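Cestside Forum
Home > Workshop > Grippers and End Tools

Thread: Pinch gripper on knit cloth, fingertips drift after cleaning
Started by nordin_liv
15 replies, 359 views (showing selected replies, oldest first)

nordin_liv
Posted 7/25/23

Hello all. I look after one folding cell in a small textile recycling workshop. The cell has one arm, a two-finger gripper with curved fingers, a wrist camera, and a white table. We pick mostly knitted cloth, one piece at a time, and put it flat for sorting.

My problem is the following. Every time I take the fingertip pads off for cleaning and put them back, the first picks are bad. The gripper closes, but it takes the cloth with one side more than the other, and the piece turns when it is lifted. After I move the pads a little by hand it becomes good again, until the next cleaning. Yesterday I lost the whole morning on this.

What I do now:
Air off, arm in service position.
Pads off, lint out with a soft brush, wipe with a dry cloth.
Pads on, screws tight, air on.
Ten picks on a test cloth.

I do not change the program. Is there a better order for putting the pads back? I could not find it in the Brukis manual, which has one page for this gripper and the page is about the air connection.

mhulme
Reply 1

Are you tightening the pad screws with the fingers open or closed? If open, there is your answer. The holes in the pads have some play, so each pad sits where it wants. Leave the screws loose, close the gripper on nothing at low pressure, let the pads find each other, then tighten. Small turns, left and right alternately.

nordin_liv
Reply 2

Open. It is easier to reach the screws. I will try closed, thank you Malcolm.

brid_mc
Reply 3

I don't agree with closing on nothing. We did it so for a long time in our cell and the pads were always nicely aligned in the air and then wrong on the table. You work with cloth, so close it on cloth. Take the same piece you use for the test, fold it once, put it between the pads and tighten then.

Also please check that the tips come down together. If one pad stands lower, it touches first and pushes the cloth away from the other. This looks the same as your turning problem.

mhulme
Reply 4

Closing on folded cloth only hides a crooked pad. The cloth is soft, it will forgive you one day and the next day not. Bríd, what knit do you run? With a thick fleece I can believe it.

brid_mc
Reply 5

Everything that comes in. Thin jersey is the worst one and this is where the air method failed for us.

nordin_liv
Reply 6

I tried both ways today. First Malcolm's method, then Bríd's, with cleaning between. I put the wrist camera view from the test with the light blue cloth, with the tips down on it. 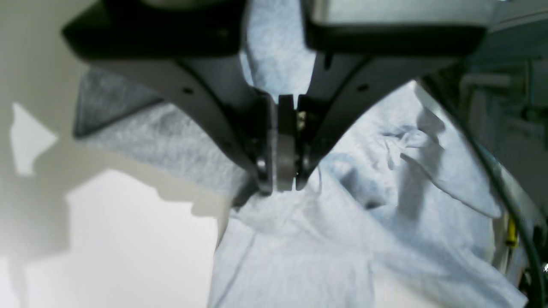

Category: Alignment and fingertip care

nordin_liv
Reply 6, continued

The cloth comes together in a bunch under the pads, and I have folds going out from the pinch. My question is now about the middle pad, the light gray one between the two dark ones. I have always left it alone when I clean. Should it come off also?

ita_od
Reply 7

Yes, take it off. We have the same arrangement, and lint goes behind the middle pad and you don't see it from outside. When enough is packed there, the pad sits forward and the other two cannot close evenly. I think this explains your drift better than the screws do.

Be careful with the small brass-colored screw beside it. If yours is like ours, it is softer than it looks. I ruined one in January with a worn driver and waited a long time for a new one from Nirer.

mhulme
Reply 8

Good point about the lint. I still say do the alignment closed and empty, but with a dirty middle pad no method will help her.

siobhan_l
Reply 9

One more thing to look at, the cable. In your view there is a thick green one in a long curve on the right. If it belongs to the arm, move the wrist slowly through the whole pick and watch if it pulls at any position. At Ó Néill we had a wrist that was perfect in service position and twisted slightly at the table, only from a stiff cable. We spent 46 euros on new pads before we looked at it.

nordin_liv
Reply 10

Siobhán, I moved the wrist slowly over all the table and the cable has enough slack everywhere. But I had never checked it, so now it is on my list.

Ita, you were right. Behind the middle pad there was a gray felt of lint, pressed hard like cardboard. I took it out with a wooden stick. The screw survived, I used a new driver.

brid_mc
Reply 11

And which method did you use after?

nordin_liv
Reply 12

Closed and empty first, with the screws only lightly tight. Then closed on the folded cloth, and final tightening. So a half of each. On the test cloth all ten picks came up straight. The cycle counter is at 1090 since this cleaning and I have not touched the pads again.

mhulme
Reply 13

The second step is not needed, but I will not argue with 1090 picks.

brid_mc
Reply 14

The first step is the one that is not needed :)

ita_od
Reply 15

Liv, could you write your new order as a list? I would like to hang it at our cell.

nordin_liv
Edited into Reply 12

Air off, arm in service position.
All three pads off, the middle one also. Lint out from behind.
Middle pad back first, screw by hand, then a quarter turn with a good driver.
Side pads on, screws loose.
Air on at low pressure, close empty, screws lightly tight.
Open, folded test cloth between the pads, close, air off, final tightening.
Air on at normal pressure, slow wrist movement over the table, watch the cable.
Ten picks.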